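Toy blocks leave colour on my wooden board, how to clean?

Rostam Rezaei
Hello. My children play with painted blocks on a maple board, 42 cm deep. Since April it has faint blue marks. Can I sand it, or is the board spoiled?

Girholm
Just sand it.

Kushnir
Please don't sand at once. First wipe with a damp cloth and a little dish soap, always along the grain, and let it dry for 8 hours. If the marks stay, use very fine paper by hand - no machine. Afterwards give it one thin coat of oil. I did so with mine and it is still good for playing.

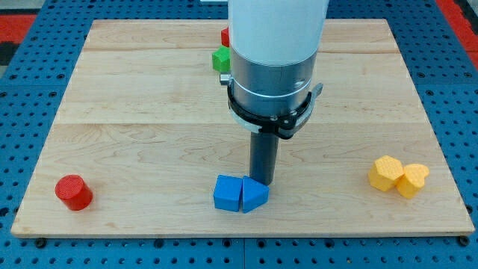

Blue blocks and the red cylinder on pale maple

Malludano
Soap was enough for me, but I needed to repeat it 4 times.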